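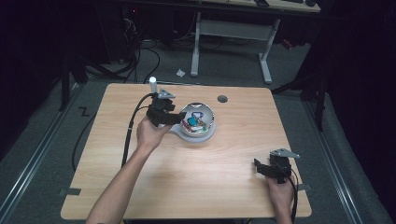

Both grippers in use at a small-parts table. Left one is at the rim of the bowl.

Onyeka Handheld Gripper Pair
Sold by Gretent, Dredton
$1,704 the pair, plus shipping
In stock. Next batch May.

Two grippers, one for each hand. You hold them, you do the job, the motion gets logged. No arm needed on the day. Good for picking, sorting, passing a part from left to right, all the fiddly stuff.

What you get
Left gripper, black, cabled
Right gripper, black, cabled
Metal bracket for the top of each, fitted before we ship
Spare jaw pads, one set
Cosunov logging software, licence for one computer
Printed setup sheet (short, please read it)

Not in the box: table, bowl, bits and pieces to pick up, computer.

Specs
Jaw opening: 99 mm
Sample rate: 70 per second
Colour: black only, stop asking about grey
Cables: one per gripper, not detachable

Setting up
Plug in left first, then right. Software wants them in that order, will be fixed in teh next release. Close both jaws fully, press zero, open them again. Done. Takes nearly 33 seconds if the computer is already awake.

Keep the cables off the work area as much as you can. Let them drop over the side nearest you and leave some slack. A tight cable pulls on your wrist and it shows up in the data.

Small stuff
Tiny pieces in a bowl are harder than they look. Come in from the rim, jaws barely open. Shiny bowls are fine, the grippers dont care. If you're also filming, check your lighting first.

Returns
Within 33 days, original carton, brackets still on. Worn pads OK. Cut cables not OK.

Repairs are done at our Dredton shop. Email before you send anything, we need the number off the label. Centre counter is for pickups only.

Extras
Pad set $33
Hard case $99
Second Cosunov licence $70

Prices updated March 23, 2019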